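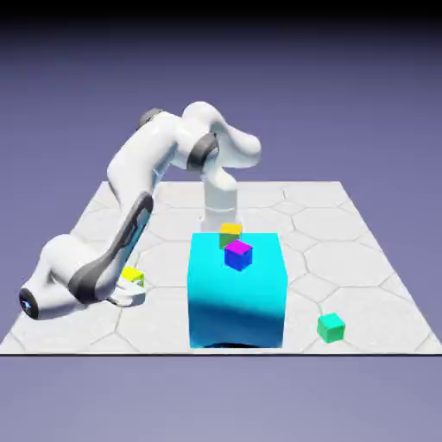

What the arm costs, and what everything round it costs

Dec 2, 2018

The arm is the easy line in the budget. You ask for a quote, you get a quote, and it does not move much. I have now been through three drafts of the spending plan for the Dallside bench and the arm has been the same figure in all of them. Everything else has changed.

For those who missed the last post: we want one arm sorting small parts into trays, with a second task (lifting parts on to a raised block and off again) if the first goes well. Nothing is ordered yet. All the work so far has been in simulation, with cubes standing in for the parts and a plain box for the raised block. I set a limit of 30 days on that stage and we are on day 9.

The simulation has already changed the order list twice.

First, reach. I had drawn the base close behind the raised block to save bench depth. The arm can pick at floor level out to the side from there, but it folds up badly when the target is on top of the block and near its own column. Moving the block forward costs bench, so the bench is now 151 mm deeper than in draft one. Tkachenko will cut to size, but the deeper top needs a different frame, and the frame is dearer than the top.

Second, the gripper. Remzi Kılıçarslan wanted the wide-stroke model from Grellis. With two parts side by side on the block, wide fingers need clear space on both sides and we do not always have it. The narrow one is cheaper and opens far enough for every part we handle. Remzi is not fully persuaded and has asked for another run with the parts closer together, which I will do this week.

Lines that were missing from draft one, in the order I noticed them:

Mounting plate and bolts
Cable run, including strain relief at the base
Spare finger pads
Guarding on the open side
Emergency stop, second button
Delivery and lifting
Two days of somebody's time to level the thing

None of these is large. Together they come to a bit over a third of the price of the arm, before the guarding quote from Drirnis, which I am still waiting for.

Wondimu Gebreyes asked whether we could skip the simulator and hire an arm for a month. I priced it. Hire is reasonable, but the plate, the bench and the stop circuit have to be in place before a hired arm can do anything useful, and those are the parts I am least sure of. The simulator runs on a desktop we already own. I can also run 1000 picks overnight and read the failures in the morning — most of them so far are bad approach angles, and a few are my own errors in the part positions.

Still open: whether to buy the service contract in year one, and whether the controller goes under the bench or on the wall. The wall is easier to get at. Under the bench needs a shorter cable, and the longer cable has a six-week lead time. Draft four will assume under the bench until I hear otherwise.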